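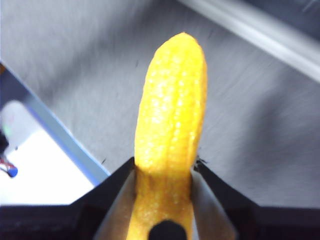
Bedden bringt Greifarmen das Zufassen von Hand bei

Bedden, 4. Februar 2022

Wer einem Kind zeigt, wie man etwas aufhebt, schreibt ihm dafür kein Programm. Genau so arbeitet seit dem Herbst das Team von Nuvora: Eine Person führt den Roboterarm direkt mit der Hand oder steuert ihn vom Nebenraum aus, der Arm zeichnet jede Bewegung auf und lernt daraus. 2.877 solcher Vorführungen sind inzwischen zusammengekommen, 1.594 davon per Fernsteuerung. Ab heute stehen sie Hochschulen und Werkstätten auf Anfrage offen!

Geübt wird mit Dingen, die sich ganz unterschiedlich anfassen lassen, glatten, kantigen und eben auch noppigen wie dem leuchtend gelben Stück zwischen den beiden schwarzen Greiffingern. Die hellgrauen Innenflächen der Finger liegen links und rechts an, der größere Teil ragt oben heraus. Solche Griffe vorzumachen dauert wenige Sekunden, sie in Zahlen zu beschreiben dagegen sehr lange.

»Man spürt beim Führen sofort, wann der Griff sitzt, und dieses Gefühl wollten wir in die Daten bekommen«, sagt Projektleiterin Elīna Jõgi. »Bei der Fernsteuerung fehlt es zunächst, dafür stehen einem die eigenen Hände nicht im Bild. Wir brauchen beides – und es macht wirklich Spaß, den Unterschied in den Aufnahmen zu sehen.«

Die Kamera sitzt vorn am Greifer und blickt zwischen den Fingern hindurch. Valter Torvik, der die Steuerung entwickelt hat, ließ dafür die Halterung viermal umbauen. Auch missglückte Versuche bleiben im Datensatz und sind als solche gekennzeichnet.

Im April folgen offene Übungstage in der Werkstatt. Vorkenntnisse sind nicht nötig, eine Einweisung gibt es vor Ort. Anmeldungen nimmt Bronisława Walczak entgegen.

Pressekontakt:
Nuvora, Bronisława Walczak, Presse und Veranstaltungen, Bedden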